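4.2 Surface finish and the sense of warmth at home

We now turn to the part of the study that surprised us most. Section 4.1 dealt with room size and ceiling height, and the results there followed the earlier literature closely. Finish is a different story! When residents in Grirkodholm talked about whether a room felt warm, they almost never began with the heating. They began with the floor, then the walls, and only after that did they mention radiators, drafts or the thickness of the curtains.

The interviews were carried out in 58 households, all of them in older row houses on the north side of the town. Each household kept a comfort diary for 3 weeks, writing down how warm each room felt in the morning and again in the evening. In total we collected 2292 usable entries. Entries with no room name, or with two rooms lumped together, were left out. The diaries were a pleasure to read, and many people wrote far more than the single line we had asked for. One resident filled the margins with notes on which socks she was wearing, and we are grateful for every word of it.

Two patterns stand out. First, rooms with wooden boards on show were rated warmer than carpeted rooms of the same measured temperature, even though carpet is plainly the warmer material underfoot. People seem to judge with their eyes well before they judge with their feet. Second, the rating of a bathroom depended strongly on what could be seen through its open door. A bathroom that looked out onto a hall or bedroom in orange, red or yellow tones got better scores than one facing a gray or white hall. We had not planned to test this, and it came to light only when we sorted the diary entries by the color of the neighboring room (see Figure 3).

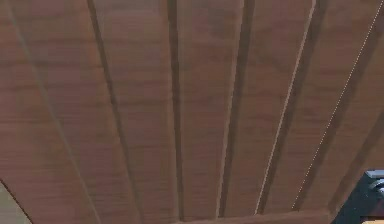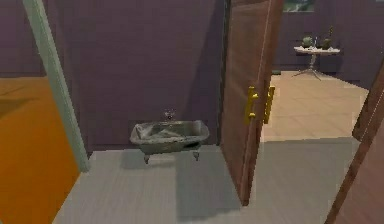 Figure 3. Finishes of the kinds discussed in this section. First panel: reddish-brown planks with visible grain. Second panel: clawfoot bathtub against a dusty purple wall, with orange flooring in the adjacent room. Both panels are computer renderings.

The bathroom result deserves a closer look. Purple, blue and green walls are usually grouped as cool colors, and by the standard account they should pull the rating down. In our diaries they did so in bedrooms and kitchens. In bathrooms the effect all but vanished, and several residents with purple or dark blue bathrooms called them the coziest room in the house. We think expectation plays a large part. A bathroom is a place people connect with hot water and a closed door, and a deep wall color may add to that feeling of being tucked away. The Cenasura survey of coastal apartments reported a similar exception for small rooms, although it did not separate bathrooms from studies and box rooms.

Texture matters too. Residents used words such as "soft," "honeyed" and "alive" for wood with a clear grain, and "flat" or "chilly" for plain painted boards. We coded these words with the Zutano scheme, adding one new group for words borrowed from food, which turned up so often that leaving them out would have been a real loss. Agreement between the coders was high for floors and somewhat lower for walls, where a word like "deep" could point to color, to shadow or to the size of the room.

A fair objection is that people who choose wooden floors may also heat their homes more. We checked this against the Fu meters fitted in each hallway and found no such link. Section 4.3 takes up the seasonal entries, including the odd dip in kitchen ratings in July.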